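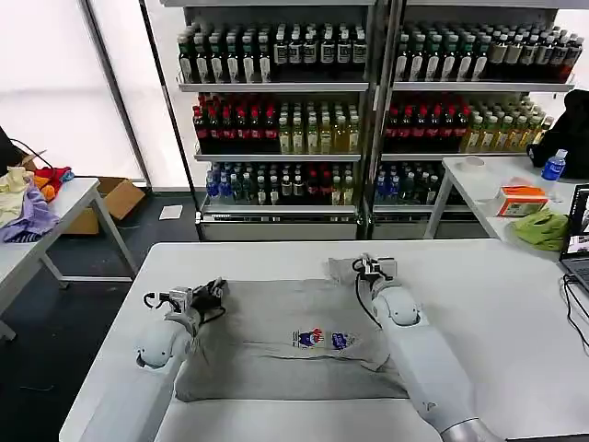
Gray tee with a little printed graphic, mid-fold.

October 15, 2025

I'm back from the big train trip, I've been back for weeks, and I still haven't put the backpack in the closet. It's slumped by the front door with one strap undone and I keep stepping over it. I think part of me doesn't want the thing to be over. So before I get sensible and tidy up, I'm going to write down what it was like to live out of one small bag for most of the summer, mostly for those of you who emailed asking what I took and whether I regretted it.

Short version: 30 liters, 3,164 miles, hardly any regrets, one very bad decision about shoes.

I should say up front that I am not a light packer by nature. I come from people who bring a second cooler. For a long weekend at a lake I used to take a suitcase big enough to sleep in, plus a tote bag of "just in case" stuff, plus a pillow. But the route I wanted this time had a lot of changes in it, some of them with only a few minutes to get from one platform to another, and the last time I tried that with a wheeled suitcase I had to carry it up a staircase in Bumard while a very patient line of commuters formed behind me. I can still feel the heat in my ears. Never again, I said, and for once I meant it.

The bag itself is a Weverach, the plain one with the top that rolls down, and I bought it used from a guy two towns over who had taken it out once and hated it. I love it! It has no clever pockets at all. There's one big tube and one flat sleeve at the back, and after years of bags with a special little home for every pen and cable (where I would lose every pen and cable) it was a relief to have only two places to look. The downside is that whatever you want is at the bottom. Always. I got quite good at shoving my whole arm in up to the shoulder on a moving train and fishing around for a phone charger by feel.

Clothes were what I worried about most, so let me do clothes.

I laid everything out in the living room the week before I left and it was obviously too much, and then I did that thing where you take out one pair of socks and feel like a monk. It took a few more rounds. What finally worked was thinking about laundry first and outfits second. If I was going to be washing things in sinks anyway, I needed stuff that dried overnight, and I needed enough to get from one night to the next with a spare in case it didn't dry. That's it, that's the whole system. Four tops, two pairs of pants, one pair of shorts that I also slept in, a thin sweater, a rain jacket, underwear and socks for a few days. I wore the heaviest things on travel days and sweated for it.

The tops were just T-shirts. I read a lot of forum posts by people who will only travel in merino, and I'm sure they're right and smell wonderful, but I was not about to spend that kind of money on something I was going to drip tomato on. Ordinary cotton takes longer to dry and I can live with that. My one trick is to roll the wet shirt up in a towel and kneel on it like you're trying to win an argument. It gets out far more water than wringing and it doesn't leave the neck all stretched.

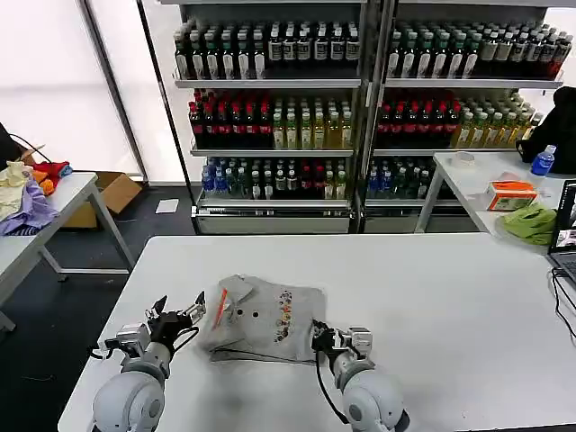

Plain gray with a colorful print. The kind of shirt that goes with both pairs of pants.

On the great question of rolling versus folding, I went in a roller and came out a folder, which surprised me. Rolled shirts look so neat when you first line them up, but in a bag with one opening you pull on one and three of them unroll on top of your toothbrush. Folded flat, sides in, bottom up, they stack in the sleeve at the back and act as a bit of padding against your spine. They come out with creases. I had creases all summer. I looked like a road map and people were perfectly nice to me.

OK, the shoes. I took one pair of walking shoes, which were great, and one pair of canvas slip-ons for evenings, which I had never worn for longer than a trip to the mailbox. You can see where this is heading. My second night in Resalum I went out for what was meant to be a quick dinner, missed the last bus back, and walked the entire way to my room along the harbor road in those things. By the end I had them in my hand and was going along the sidewalk in my socks. I had blisters on top of blisters and spent the next day on a bench with my feet up, eating apricots out of a bag and reading a mystery that somebody had left on the train with the last chapter missing. (If anybody has read one with a poisoned beekeeper, please write to me, I need to know if it was the sister.)

That bench day might have been my favorite, though. I'd been going pretty hard until then, with that feeling you get that every hour has to earn its ticket price. Then I couldn't walk, so I sat, and I watched the ferries come and go and an old dog work his way down the row of cafe tables, getting a little something at each one. The light went pink and then gray. I hadn't taken a single picture all day and I didn't mind, which is rare for me. When I got home there were 753 pictures on my phone and a good share of them were of train windows with my own face reflected in them.

People also asked about food, and whether traveling this way meant living on crackers. No! I ate so well. Not having much stuff made it easier, if anything, because I could walk straight off a train and into wherever smelled good without needing to park a suitcase first. The best of the lot was a bakery called Bermúdez, up a side street behind the station in Bumard (the staircase station, so I owed that town a second chance). They do a flat square bun with potato and onion on top and so much black pepper that it makes you cough. I had one at seven in the morning, still too hot to hold, passing it from hand to hand on the platform like a juggler. I had another for lunch. I may have taken two onto the train, and the whole car smelled of onion until the border, and I'm sorry to everyone involved except that I'm not.

I carried one plastic box with a lid, one spoon and a small folding knife for cheese, and those three things saved me more money than anything else in the bag. Supermarket salad in the box. Leftover noodles in the box. Once, when it was raining sideways and I had nowhere else for them, my dry socks in the box. I washed it between uses, Mom, before you call.

What I took and never touched: the travel iron (what was I thinking), a money belt, a whole roll of duct tape, a phrase book for a country I only crossed in the dark. The sewing kit came out once, for a button. The inflatable pillow came out once as well, and it hissed so loudly when I lay my head on it that the woman across from me looked around for a cat.

What I wished I had: a second pen, for border forms and crosswords, because I'm a lender and I never get them back. A proper sun hat. A clothesline, the twisted elastic kind that needs no pegs. I strung mine from shoelaces, and in July, in a top-floor room with the window jammed shut, the entire thing came down on me at three in the morning and I woke up wearing a wet pillowcase and yelling.

And I wished I'd written more down. I kept a notebook for the first stretch and it's lovely to have, full of dull little things, like what the conductor's whistle sounded like and how much I paid for a peach. Then I got lazy and told myself I'd remember. I don't. There's a whole evening somewhere in the middle where all I've got is the word "LANTERNS" in capital letters, underlined, with no clue what it refers to. It must have been something.

Coming home was odder than I expected. I opened my dresser and felt a bit sick at it, all those sweaters looking at me. For the first few days I kept wearing the same four shirts from the bag, washing them in the sink out of habit, with a perfectly good machine humming away down the hall. I've given two big sacks of clothes away since then and I can't remember what was in them. I'm not turning into a person with a bare white apartment, don't worry, I still own eleven mugs and I'd fight you for any of them. I've just gotten fussier about what I'm willing to carry up a flight of stairs.

I'd like to go again next summer, north this time, if work lets me take the days in one lump. I've got the timetable booklet on the kitchen counter already and it's got coffee on it. If you've done the coast line past Resalum in the other direction, tell me whether the slow train is worth it or whether I should just sleep through and wake up there. And send me your shoe recommendations, please. Something I can walk home in.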